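Projects > Wundier Tabletop Sets > Progress reports > February

Progress report to Haldane, February
Prepared by Mbali Fourie

1. Spending

The grant for this period was 2359 dollars. We have spent 1104 on household items, storage and fabric, and 615 on the printed item cards. The rest is held for the second set. Dede Ametepe has the receipts and will send copies with the next claim.

2. Choice of items

The first set had to be made up of things people already have at home or can buy in any general store. Hường Tô and Golshifteh Kazemi went through the old list and took out anything that was heavy, sharp or hard to replace. The back row now has a pale blue bowl with small tabs for handles, an upright box with a slot near the top, a cup with a blue utensil and a red one standing in it, and a pale pink tray with rounded corners. The white board goes in the center, toward the front, for the work with small pieces. In the layout below it has a round pink piece on it, with a pink block on the left of the board and an orange block on the right.

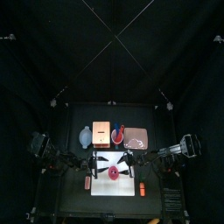 3. Layout of the back row

We tried several orders in January and kept one. Bowl at the left end, then the box, then the cup, then the tray at the right end. The printed cards follow the same order, and the item names on them match the storage labels. Dede asked for a dark tabletop so the pale items would stand out, and we have stayed with that.

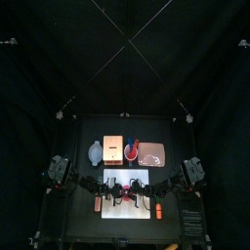

The cup is the item we have discussed most. A shorter cup was suggested in the last review, but the handles need to stand up where they are easy to reach, so we would like to keep the taller one. Please let us know if Haldane objects – the order for the second set goes to Kondach at the end of the month.

4. Delays

The cards came back from the printer with the bowl and the tray switched. They were reprinted at no charge, but we lost nine days. The storage bins for Jostavcombe are also late, and Hường Hồ is following up with the supplier.

5. Next period

– Order the second set.
– Finish the care sheet for the plastic items.
– Send 500 printed cards to Jostavcombe.
– Agree on a date for the next review with Golshifteh.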